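Torham shelf kit: review meeting, Wellport

Minutes, draft for comment

Day and time: Sunday, 10 a.m., by agreement with the supplier so that the meeting did not fall in a trial shift
Chair: Kinga Major
Minutes: Borislav Hodžić
Also attending: Wellport stock control, Wellport electrical maintenance, and for the supplier, Flandex, one sales engineer and one support engineer
Apologies: Wellport purchasing (written questions sent in, taken under item 5)

1. Minutes of the previous meeting

Accepted with one correction. Under "Power", the words "shared supply" should read "separate supply". The arm controller and the shelf cameras do not run from the same circuit and were never proposed to.

Actions carried over:

Spare gripper pads. Received and in the stores cabinet. Closed.

Written description of the stop circuit. Flandex has sent the drawing but not the text that goes with it. Open.

Label template for shelf positions. Closed, see item 3.

2. Scope of the review

The chair restated the scope for the supplier's support engineer, who had not attended before. The product under review is the Torham kit as offered in the Flandex quotation: one overhead arm, the shelf frames, the camera mounts, and the Riquelme planning software with a service contract. The review is to decide whether Wellport takes the kit on a paid lease when the loan period ends in July, asks for a longer loan, or returns it.

Floor vehicles and the conveyor option are outside the review. Flandex asked whether the conveyor option could be discussed under any other business. The chair declined and asked for it to be put in writing as a separate offer.

3. Shelf frames and labels

Stock control reported on the frames. The bar construction is stiff enough for tinned goods and no frame has needed straightening. The fixing screws on the shelf panels were checked for tightness at the start of each trial session. One had worked slightly loose by the second check. It was retightened with thread lock and has held.

Shelf position labels now follow the agreed template. The label goes at the centre of the front edge, black text on white, with the shelf name first and the position in brackets. Stock control noted that the planning software reads the position from its own map and does not use the printed label at all. The label is for staff. Flandex confirmed this and agreed that the operating manual is misleading on the point, as it describes the labels under "Vision".

Borislav Hodžić asked what happens if a frame is moved and the map is not updated. The support engineer said that the arm would go to the mapped position and that the cameras would correct for a small offset only. Beyond that the software reports a mismatch and waits. The limit for the offset is a setting and is not given in the manual. Flandex to supply it.

Agreed that frames are to be marked at the base with tape on the table, and that the map is to be rerun whenever a frame is lifted, whether or not it appears to have gone back to the same place.

4. Trial results

Borislav Hodžić presented the results. The series consisted of 69 pick attempts on tinned goods and small cartons. A pick is counted as good if the item is taken from the shelf, carried to the set-down point and released upright with no help from a person. A pick where the item was taken and carried but set down on its side is counted as a failure. Flandex has previously asked for these to be counted separately and this was done in the working sheet, but the headline result uses the stricter rule.

Failures, by cause as judged by the operator on duty:

Wrong item taken. Ten cases, all with items standing close together or one partly behind another. The software drew one outline round both items and planned the grip for the pair.

Item pushed backwards on approach. Three cases, all with short, wide tins. The fingers met the rim before closing.

Item set down on its side. Two cases, both with cartons.

All other attempts in the series were good under the rule.

Stock control asked whether the hand-drawn labels used on the trial tins had affected the result. These were used so that the items would not match anything in the supplier's image library. Borislav Hodžić said that recognition had not been worse for hand-drawn labels than for printed packs in the sessions where both were on the shelf. He added that the series was not designed to test this and that he would not want the statement quoted in the decision paper. The chair agreed.

The support engineer gave the supplier's view of the wrong-item cases. The present release of Riquelme treats the front face of the shelf as a single layer. A later release is said to handle items standing behind others by removing the front item first and looking again. The chair asked for a release date. None was offered. The chair asked that it be recorded that the review can take account only of the release supplied with the loan kit.

On the short tins, Flandex suggested a lower approach height. Electrical maintenance pointed out that the lower approach brings the fingers nearer the shelf panel and asked what protects the panel and the wrist if contact is made. The support engineer said the wrist has a force limit which stops the arm. It was agreed to test this with the arm at reduced speed before changing the approach height for ordinary picks.

5. Questions from purchasing

Taken in the order received.

What does the service contract include? Flandex: remote support in working hours, software updates, and replacement of worn gripper pads. It does not include cable replacement on the arm, which is charged as a visit.

Why are cables excluded? Flandex: cable wear depends on how the arm is used. Electrical maintenance did not accept this as an answer, given that the arm hangs from above and its cable run is fixed by the supplier's own mounting drawing. Flandex to reconsider and reply in writing.

Can Wellport staff replace the cables? Flandex: yes, after training, without loss of warranty. Training is a separate charge. The chair asked for the charge to be shown in the revised quotation.

Does the lease price change if the camera mounts are returned? Flandex: no, the kit is priced as a whole. Purchasing had wished to use mounts already in stock. The supplier will not support calibration on mounts other than its own.

Who owns the camera recordings? Flandex: the customer. Recordings are kept on the local machine and are sent to support only when a fault report is raised and the operator ticks the box. Borislav Hodžić said that the box was ticked by default on the loan kit. The support engineer agreed that it was. The chair asked that it be unticked by default on any leased unit, and Flandex accepted this.

6. Working practice around the arm

Electrical maintenance reported that the indicator light on the arm hardware is easily missed from the aisle side. Operators at the bench see it; people walking up from behind the frames may not. A second light on the aisle side was proposed. Flandex has a part for this and will lend one.

There was a longer discussion about keyboards and other loose equipment under the arm's reach. The installation guide asks for the area below the arm to be kept free during automatic running. In manual and teaching modes operators want the keyboard close by. Stock control proposed a side shelf with a cable long enough to reach. Agreed in principle. Until it is fitted, the operator is to check the area below the arm before switching to automatic, and the check is to be added to the start card.

The chair asked whether the stop button could be reached from both sides of the table. It cannot. A second button can be wired into the same circuit, subject to the written description of that circuit still outstanding from item 1. Electrical maintenance will not do the work from the drawing alone.

Cables along the back of the table are to be clipped. Maintenance to do this at the next scheduled visit.

7. Discussion of options

The chair invited views. Stock control favoured a longer loan, on condition that the wrong-item failures are retested with wider spacing between items, which could be adopted as a stocking rule at Wellport at little cost. Electrical maintenance had no objection to a lease once the stop circuit text and the cable question are settled. Flandex said that a longer loan is possible but that the kit is wanted by another customer and a firm answer would be appreciated. The chair noted the remark.

No decision was taken. The decision paper will be written after the spacing retest.

8. Actions

Flandex: written description of the stop circuit.
Flandex: offset limit for frame position, with the name of the setting.
Flandex: written reply on cable replacement, and a revised quotation showing the training charge.
Flandex: loan of an aisle-side indicator light.
Electrical maintenance: clip the table cables and fit the side shelf for the keyboard.
Electrical maintenance with Borislav Hodžić: reduced-speed contact test at the lower approach height.
Stock control: tape marks at the frame bases and spacing plan for the retest.
Borislav Hodžić: spacing retest, same counting rule, and start card amendment.
Kinga Major: outline of the decision paper.

9. Next meeting

To be called by the chair when the retest results are available. The supplier will be asked to attend for items concerning the quotation only.

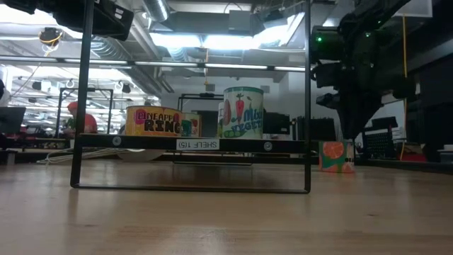
Kinga Major, on reading the draft, asked that item 7 should also record her request for the retest to include at least one session with goods at the normal spacing, so that the two results can be compared on the same software release. She had no other changes.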